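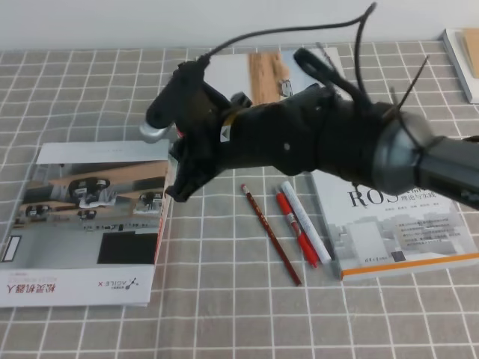
Re: [Filtau 桌面臂讨论] Parko 试用版值不值得续？

分类：邮件列表存档 / 设备与软件试用 / 机械臂

各位好，

先把前一封的问题引在下面，免得刚进列表的朋友还要往回翻。

> 在 09/12/2018，列表成员写道：
>
> 大家好，冒个泡。我们这边想给桌面机械臂配一套示教加回放的软件，Sekiguchi 那边给报了 Parko，说可以先试用再决定。我看了他们的介绍页，讲得挺热闹，可是跟自己干活有关的东西没找到几句。想问问用过的人：
>
> 1. 装起来麻不麻烦？我们组里没有专门搞软件的，最多会照着命令敲。
> 2. 抓细长的东西行不行？我们要抓的主要是笔、小螺丝刀、试管刷之类，盒子和杯子基本不抓。
> 3. 跟 Faren 比呢？我们手里还有一份 Faren 的旧授权，能凑合就凑合。
> 4. 价钱大概什么水平，有没有坑？
>
> 另外，腕部相机一定要装吗？线绕来绕去的，看着就心慌。
>
> 先谢过！

我正好从七月开始断断续续在用 Parko，试用期到了又续过一回，算是有点发言权吧（也只是一点，我不是他们家的人，也没拿过什么好处）。下面按你的问题一条一条说，想到哪儿说到哪儿，有点啰嗦，见谅。

先说安装。说麻烦也麻烦，说简单也简单。安装程序本身点几下就完了，卡人的是后面的标定。手册有 143 页，我老老实实从头看的，看到一半才发现标定那一章排在附录里，前面只有一句“请参见附录”，气得我去泡了杯茶。你们要是也装，直接翻到最后，先做标定再看别的。还有，装之前把电脑的中文用户名改掉，路径里一有中文，录好的轨迹就存不进去，而且不报错！我就这么白录过一上午。这个毛病我给 Sekiguchi 的支持邮箱写过信，回得倒是挺快，说下个版本改，下个版本现在还没见着。

再说抓细长的东西，这个估计是你最关心的。我桌上常年就是铅笔、红笔、白笔这几样，斜着摆，旁边放几本册子，跟平时写字的桌面差不多。我特意没用干净的白台面，我们以后要用的地方本来就乱，在白台面上跑得再漂亮也没什么参考价值。桌布是灰底白格子的，我喜欢它有格子，挪动东西以后能大致摆回去，省得每次拿尺子量。
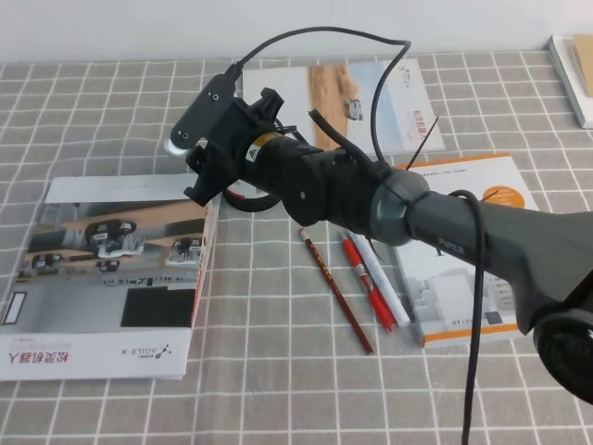
图：夹爪悬在桌布上方，相机模块亮着一点白光，几支笔斜放在册子之间。

臂是上面印着 PIPER 的那种。臂本身我就不评了，列表里用别的臂的人也不少，我只说软件这一头。

Parko 录示教的手感我是喜欢的。界面上一个大按钮，按下去开始，再按一下结束，每一段自动编号，录废了当场就能删。我一共录了 76 段，都是从桌上拿笔、再放到另一边，这里面铅笔最省心，两支挨着放的笔最头疼。你想啊，两支笔几乎平行，中间没多少空，手指往下一伸，稍微偏一点就会碰到旁边那支。我后来的办法特别土：录的时候让夹爪先停在笔的正上方，等一拍，再慢慢下去。别小看这一拍，回放的时候轨迹平顺多了。要是你一气呵成录下来，软件会自作聪明地把拐角抹圆，本来该直上直下的地方就变成斜着插进去，抓细东西最怕这个。“轨迹平滑”那个选项默认是开的，藏在第二层菜单里，建议关掉，或者调到最低一档。

还有一个跟册子有关的小经验。册子有厚度，也会反光，笔要是有一头搭着或者挨着册子的边，高度就跟平放在桌布上的不一样了。Parko 里有个“下探限高”，我刚开始嫌它碍事给关了，后来又乖乖打开。打开以后它宁可停住也不往下压，你可能要多录几段，但至少不用提心吊胆。我的习惯是：凡是靠近册子的笔，单独建一个任务，别跟空处的混在一起录。混着录也能跑，就是出了问题你很难看出来是哪一段带坏的。

相机的事。你问一定要装吗，按他们的说法不装也能用，只是回放的时候完全照着录的走，东西挪了一点它也不知道。装了以后可以做位置修正。我个人建议装，哪怕前期先不用修正功能，光是能回看夹爪那边的画面，排查问题就方便好多。至于线，唉，我懂你。线一定要留够弧度，宁可在上面甩一个大圈，也别贴着臂绷得紧紧的，手腕一转它就拽着了。走线用扎带固定，固定之前先把几个关节都慢慢转到头，看看线够不够长，再收紧。我第一次就是先扎好再转，结果全剪了重来，扎带不值钱，蹲在那儿剪半天是真烦。

跟 Faren 比。Faren 我用的是老版本，新的没碰过，所以下面的话请打个折扣听。Faren 的优点是稳，界面丑归丑，多少年都那个样子，导出的文件拿文本编辑器就能打开改。Parko 导出的是打包格式，想改一个点得先导出再解包，改完再塞回去，对我这种爱手动抠数字的人很不友好。但是 Faren 那边看相机画面要另开一个窗口，时间也对不齐，我当时是拿手机秒表凑的（别笑）。如果你们只要固定位置来回拿放，手里又有授权，Faren 真够用了，先别花钱。如果东西会挪来挪去，就还是 Parko 顺手。

价钱。我续的是单机版，按季度付，2051 元，含邮件支持，不含上门。坑嘛，有两个。一个是授权绑主板，换电脑要写信去解绑，我那次等了 4 天，中间什么也干不了，所以千万别在赶活儿的前一周换机器。另一个是试用版录的数据默认存在试用目录里，转正式授权的时候不会自动搬过去，要自己手动拷，拷完再在设置里重新指一遍路径。Sekiguchi 的销售没提过这件事，我也是找不到文件了才去问的。

如果让我现在重新选，我大概还是会续一个季度，但不会一口气买一年。理由很俗，就是等那个路径的毛病修好再说。你们组要是没有人管软件，我倒觉得可以先用试用版专门跑一样东西，比如就一支铅笔，摆几个不同的角度，录熟了再加别的。千万别第一天就摆一桌子，我见过有人这么干，到晚上连哪个任务对应哪支笔都对不上了，最后全删。

对了，任务名字一定要起得具体一点，像“红笔_靠册子_从左上”这样（名字可以用中文，出问题的只是路径）。我早期全叫 test、test2、test_new，现在打开那个文件夹就头大。

我自己也有个问题想反过来问列表：有没有人试过在 Parko 里给夹爪两边的手指贴软垫？贴什么厚度的？我贴过一层薄的，抓铅笔没什么问题，抓那种笔身滑溜溜的就总觉得会转。说明书里只写“可根据需要加装”，等于没写。有试过的麻烦回一声，型号、胶水什么的都可以说，直接回列表就行，别单独发给我，估计还有别人想看。

标定那一章的页码对照和我常用的参数，我整理好了再发一封，这两天手头有点乱，别催哈。

祝顺利！

——一个还在跟两支笔较劲的人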